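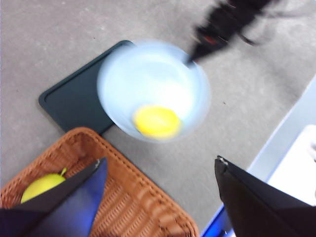 Yaryna Didenko 의견으로는 그릇부터 정하고 쟁반은 나중에 사도 늦지 않다고 한다. 손님이 제일 먼저 손대는 게 그릇인데 우리는 두 달 내내 쟁반 얘기만 했다는 것. 맞는 말이라 이번 보고는 그릇부터 씀.

분류: 지원사업 소식 > 중간보고
읽는 시간 3분

공유주방 Ivholm 식탁 집기 정비, 5월 중간보고
받는 분: Rautiainen 기금 담당자님

급하게 정리해서 올립니다. 표는 최종보고 때 붙이겠습니다.

1. 그릇
흰색 계열 둥근 볼로 결정. 푸른 기가 살짝 도는 것. 회색 상판 위에 놓았을 때 차가워 보인다는 말이 있었는데 노랗고 둥근 것 하나 넣으니 괜찮음. 지난 분기에 쓰던 유리볼은 전부 뺐음. 무겁고, 설거지할 때 미끄럽고, 이가 나간 게 섞여 있었음. 새 볼은 겹쳐 쌓으면 선반 한 칸에 들어감. 다만 뚜껑이 없어서 남은 음식 보관은 기존 밀폐용기 그대로 씁니다. 이 부분 예산 추가 요청은 안 합니다.

2. 쟁반
모서리 둥근 사각, 짙은 녹색. 거의 검정으로 보인다는 의견 여럿. 저녁 조명에서는 저도 구분 못 하겠음. 테두리가 조금 올라와 있어서 국물 흘려도 상판까지 안 내려간다는 게 고른 이유입니다. 두 업체 견적을 받았고 Indholm 쪽이 쌌는데 납기가 늦습니다. 나머지 한 곳은 답이 없어서 다시 메일 보냄. 긁힘이 눈에 띄는지는 좀 더 써봐야 압니다. 지금은 모르겠음.

3. 바구니
엮은 바구니, 밝은 갈색 쪽. 과일용. 원래 빵 담으려고 산 건데 부스러기가 틈에 끼어서 털어내기가 너무 번거로웠음. 빵은 천 깐 상자로 옮기고 바구니는 과일만 담기로. 꼭지 있는 과일은 꼭지를 위로 해서 넣어 달라고 안내문 써붙였는데 잘 안지켜짐. 바닥 쪽 과일이 눌리는 문제는 한 겹만 담는 걸로 우선 해결. 여름에는 냉장 보관이랑 나눠야 할 듯.

4. 상판
회색 무광 그대로 갑니다. 교체 안 함. 처음 계획서에는 교체로 적혀 있었는데 닦아 보니 쓸 만해서 뺐고, 남는 금액은 620유로입니다. 이걸 수납 선반 쪽으로 돌려도 되는지 확인 부탁드립니다. 답 주시면 바로 주문 넣겠습니다. 밝은 점무늬가 있는 표면이라 소금이나 설탕 흘린 게 잘 안 보인다는 불만은 있음. 손으로 한번 쓸어 보고 닦는 걸로 하고 있습니다.

5. 배치
지금 안은 바구니 바로 옆에 쟁반, 볼은 쟁반에 걸쳐 놓는 방식. 자리를 덜 먹습니다. Siiri Harju 님은 볼이 쟁반 안에 완전히 들어가야 한다고 하고 저는 꺼내기 편한 쪽이 낫다고 봅니다. 아직 결론 없음. 한 식탁에 바구니는 최대 3개까지만. 그 이상 놓으니 접시 둘 데가 없었어요.
쟁반을 비스듬히 놓으면 보기는 좋은데 지나가다 모서리를 치는 일이 생깁니다. 통로 쪽 식탁만 반듯하게 놓기로 했음.

6. 밀린 것
- 선반 라벨. 문구만 정했고 인쇄 전.
- 행주 걸이 위치. 싱크대 옆이 좋다는데 벽에 구멍 뚫는 허락을 건물 쪽에서 아직 못 받음.
- 이용자 설문. 문항이 너무 길어서 줄이는중. 그릇 무게랑 설거지 항목은 꼭 남길 예정.
- Bruturness 지점에도 같은 구성으로 넣을지 여부. 거긴 식탁이 좁아서 바구니부터 작은 걸로 다시 찾아야 합니다.

7. 지출
볼과 바구니는 집행 완료, 영수증은 스캔해서 공유폴더에 올려 뒀습니다. 쟁반은 견적 단계라 미집행. 배송비가 계획보다 조금 더 나왔는데 항목 안에서 처리했습니다. 운영비 쪽은 변동 없음.

8. 다음 보고 전까지
쟁반 업체 확정, 라벨 인쇄, 설문 돌리기. 선반은 위에 적은 금액 전용 승인 나는대로. 배치는 점심시간에 두 가지 다 써보고 이용자들한테 물어보겠습니다. 깨진 유리볼 처리 비용이 따로 인정되는지도 같이 알려 주세요. 지난번에 여쭤봤는데 제가 답을 못 찾고 있습니다.

문의: Ivholm 공유주방 운영실
© Ivholm. 무단 전재 금지 | 맨 위로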